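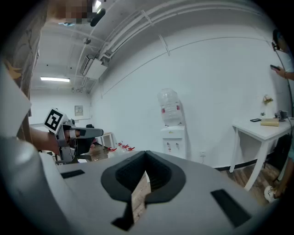

February 4, 2023

We finally have a water dispenser. I had been against it for most of last year on the grounds that a tap and a filter pitcher do the same job for less money, and I was outvoted. It has been in for a few weeks now, so I can write down how it has gone.

It's a plain white one, the kind that takes a big jug upside down on top, with two small taps on the front. I ordered it from Wenex. The model with the cabinet for holding the spare jug underneath cost a good deal more, and the reviews said the hinges go. The plain one does what we need.

Where to put it took longer than choosing it. The back room is white from floor level up, walls and ceiling both, with wood-look flooring, and there isn't much you can do to ruin it. My first idea was to push the dispenser into the corner and forget about it. The trouble with the corner is the cord. The outlet is low on the wall and the cord on these things is short, and I don't want an extension cord anywhere near water. I also read the manual (all 15 pages) and it wants space behind the machine so that air can move. So it stands out in the room where people can get to it. I walked into it twice in the first week. I have stopped doing that.

The jugs come from Jugah. They deliver every other week and take the empties back. There is a deposit on each one, which I keep forgetting to count as money. I set up the account for two jugs per delivery and then changed it to three. One lasts us about 6 days if it's a normal week and less if anyone is making a lot of tea.

Changing the jug is the part I was dreading. A full one is heavy and it's an awkward shape, with nothing much to hold. What works for me is this: wipe the neck first, while the jug is still on the floor. Peel the sticker off the cap. Take the old jug off and set it well out of the way, not next to your feet. Then bend your knees, get one hand under the neck and the other around the bottom, lift, and tip it over in one move. If you stop halfway you will get a wet sleeve. I keep an old towel nearby for this.

I still buy small bottles too, the ones with the red caps. They stand in a row on the floor back behind the dispenser and go out the door with whoever is leaving. I had planned to stop buying them altogether and get everyone a refillable one. I did get the refillable ones. They are in a cupboard at home, most of them without lids. I'll try again in March.

The row on the floor was supposed to be temporary. The white table near the back wall would be the natural place for them, but things pile up on a table faster than on a floor, and I'd like to keep the table for working at. I looked at a low shelf from Kusisum that would hold them in two layers. It's 370 millimeters deep, and I haven't measured whether that leaves enough room to walk past. Until I do, they stay on the floor.

Cleaning is a job I underestimated. The manual says to flush the whole thing every few months, and the taps should be wiped much more often than that. I do the taps when I change the jug so I don't have to remember it separately. The drip tray gets a film on it if you leave it. Dish soap takes it off. The top, where the neck of the jug sits, collects dust in a ring, and I only noticed that on the third change.

As for the money, I added it up last night. With the machine, the deposits and the first deliveries, we are at 765 dollars against what I had set aside for the year. That is more than I wanted to see in February. A large part of it is the machine itself and won't come around again. I'm going to look at the total again after the March deliveries and decide whether three jugs is too many.

The pitcher is still in the kitchen. I use it for the plants.

Next on the list is the shelf, and after that the road out to Festcombe to pick up the two chairs I paid for before Christmas. I need to borrow something bigger than my car for that.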